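Folding fleece without ending up with a lump
Laundry and Clothes Care > Folding and Storage

pelt_lane
Posts: 403

I have a gray-blue fleece that I can't get to fold flat.
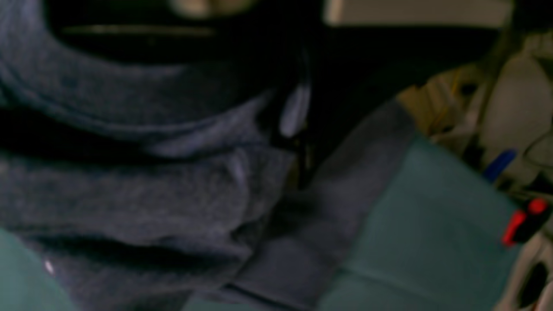 I've tried the store fold, where you lay it face down, bring the sides in, then the arms, then fold up from the bottom. It looks fine for a minute and then the middle puffs up and the arms work their way out. The shelf in my closet is shallow and I keep sweaters on the same one, so a stack of three fleeces slides off the front. I don't want to hang them because I'm short on rod space. What do the rest of you do?

Semaan
Posts: 2,193

Roll it. Fleece doesn't hold a crease, so there isn't much point in trying to give it one. Lay it flat, arms folded across the back, fold in half the long way, roll from the hem up to the collar. Stand the rolls on end in a bin.

dryer_sheet_dan
Posts: 88

I don't agree with rolling. Rolled fleece takes up more room than folded in my drawers and it comes undone the second you pull the one next to it. Zip it all the way up first. If the front is open the two halves slide over each other and that's where your lump comes from.

pelt_lane

I usually fold it unzipped. I'll try it zipped. Does it matter which way the front faces?

dryer_sheet_dan

Face down. Smooth the back with your forearm, not your fingers, from the collar to the hem. Then one side in to the middle with the sleeve laid straight down, then the other side. Fold in half once. Don't fold in thirds, it's too thick for that.

Leen Moussa
Posts: 640

I worked in the fitting rooms at an outdoor store for 2 years and folded these all day. A few things that helped:

Shake it out hard before you start. Most of the bunching is in the sleeves, because the cuff gets pulled partway inside when you take it off. Reach in from the shoulder and push each cuff out.

Work on something smooth. On a bed the fleece grabs the blanket and you can't pull it straight. A table is better.

Press the air out after every fold and not just at the end.

Put the folded edge toward the front of the shelf.

We did fold in thirds, by the way. In half leaves it too long for a shallow shelf and it hangs over.

dryer_sheet_dan

Thirds works for a thin one. I have a Cunness that's about as thick as a bath mat and it springs right back open.

Leen Moussa

For the thick ones, sure, do halves and then put something on top. We had thin ones and thick ones and the thick ones went on the bottom of the pile.

corner_cupboard
Posts: 57

Can I ask why not hang it by the loop at the neck? I have one hook on the back of the closet door and all three of my jackets go on it.

pelt_lane

The door hook has my coat and a bag on it already. I also had a fleece get a stretched neck from hanging by the loop all winter.

corner_cupboard

Mine haven't stretched, but they're light.

Semaan

Still saying roll it. If it comes undone, tuck it into its own hood, or if there's no hood, fold the bottom few inches of the hem inside out before you start. When you get to the top you flip that cuff back over the roll and it stays shut. You can throw it across the room.

pelt_lane

OK, I hadn't seen that one. Do you do it from the hem or the collar?

Semaan

Cuff at the hem, roll from the collar down, flip the cuff over the roll. I wrote it backward in my first post. That way is for rolls that stand in a bin with no cuff.

nasar_b
Posts: 311

Doesn't that stretch out the hem? I did the same thing with sweatshirts and the ribbing went loose on two of them.

Semaan

Not on mine. I wouldn't leave it like that from spring to December, though. For travel or for the week it's fine.

nasar_b

For the off season I put them flat in an under-bed bag. I got mine from Peltley, the low kind with a zipper on three sides. No folding except the arms. Wash them first and make sure they are dry all the way through, especially the pockets and the collar.

dryer_sheet_dan

And no fabric softener. It makes fleece go flat and kind of greasy feeling.

pelt_lane

Update. I did all three. Zipped, face down, on the kitchen table. The thirds fold was the neatest on the shelf, but I had to put a sweater on top of it to keep it down. The roll with the hem cuff stayed closed and I like it, but it's too fat to go under the shelf above. Halves was too long, like Leen said.

So thirds for the two thin ones, and the thick one goes in a bag under the bed. Leen, when you stacked them, did you alternate the collar ends?

Leen Moussa

Yes, every other one turned around. The collar is the thickest part and if they're all at the same end the pile leans.

pelt_lane

Thanks, turning them around now.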